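Search the forum Go
Gripper trials: Leritmont and Grultel fingertips
Posted by Shengli Zou, May

Members are invited to comment on our comparison of the Leritmont and Grultel fingertips. Each pair completed 10 grasps on small rigid parts and 10 on cloth. 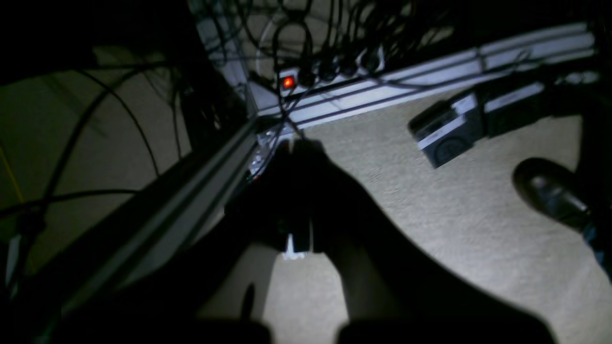
Wrist camera exposure remains the weaker part of our setup. The black fingers lose nearly all surface detail in dim light, while the small white object between the tips stays readable. We propose a longer exposure for the next series.

railmount_3
I would not support that. Longer exposure will blur the approach. Pale fingertips would serve better.

Shengli Zou
Pale pads would be lost against white fabric.
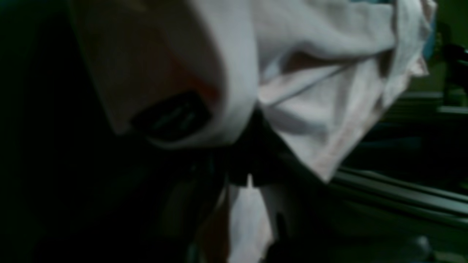 Ridged black pad against white cloth, wrist view.

Majimbun_lab
We agree on the pads but not on the exposure. Please publish the controller settings.

Last updated: May, 3:10 p.m.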